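Do you need a system for folding?

Reltitz would have us believe that a crumpled grey garment is a problem worth 119 pounds. That is the price of the Wanden course on "calm laundry", and I have now read all of its handouts. I remain unconvinced.

The first handout says to shake everything out, then lay it flat. Fine. My gran said the same and charged less. 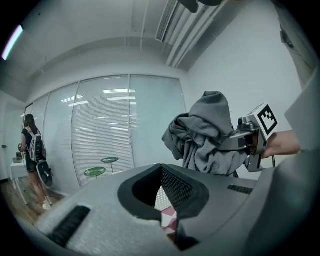

Grey cloth, still in a heap.

The second says the table must be clear before you begin. Must it? A checked tablecloth, a white slatted basket and a green stand with leaf-shaped plates can all stay put if there's a bit of space at the front. I've never met a jumper that cared. 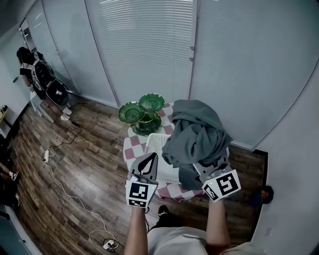
Alva Sorari

The course also promises that each item takes five seconds once you have the knack. I got nearly four shirts done in the time it took to read that page, and two of them needed doing again. Thick knits are worse. Anything with a waffle sort of texture springs up at the corners, and the handout's advice is to "press with intention". I pressed. It sprang.
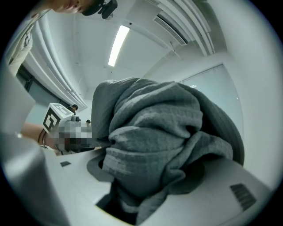 What I'd do instead

Fold it in half, fold it again, put it in the basket. If it looks lumpy, put something flatter on top. The November handout is meant to cover towels, and I shan't be paying for it.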